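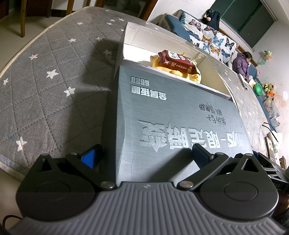

**그림 2.** 뚜껑을 옆에 내려놓은 한정판 상자. 회청색 뚜껑에 은색 인쇄와 검은 손글씨가 함께 있고, 상자 안에는 노란 봉제 인형과 검붉은 간식 봉지가 들어 있다.

### 4.2 다시 쓰이는 상자

수집한 사례 272건 가운데 우리를 가장 들뜨게 한 것은 원래 내용물이 떠난 뒤에도 버려지지 않은 포장 상자였다. 그림 2의 뚜껑에는 숫자 "8899"와 "限定"이라는 글자가 은색으로 큼직하게 찍혀 있는데, 그 사이에 누군가 펜으로 두 줄을 적고 일부를 지워 놓았다. 인쇄된 글자와 손으로 쓴 글자가 한 면에서 만나는 이런 뚜껑이야말로 본 연구가 찾던 자료다!

내용물의 조합도 흥미롭다. 부드러운 인형 위에 간식 봉지가 비스듬히 얹혀 있어, 크기와 쓰임이 전혀 다른 물건이 한 칸을 나누어 쓴다. Kpodo와 Fitzgerald는 이를 '동거 수납'이라 불렀고, 우리도 그 용어를 따른다. 면담 참여자 21명 중 17명이 비슷한 상자를 하나 이상 갖고 있다고 답했으며, 튼튼한 벽과 꼭 맞는 뚜껑을 보관 이유로 꼽은 이가 많았다(면담 기록, 2018년 10월 13일).

다만 손글씨의 기능은 아직 단정하기 어렵다. 내용물 목록일 수도, 받는 이에게 남긴 말일 수도 있다. 지운 흔적이 있는 표기는 Abubakari 분류안에서 별도 항목으로 두었고, 4.3절에서 다른 상자의 표기와 나란히 놓고 살펴본다.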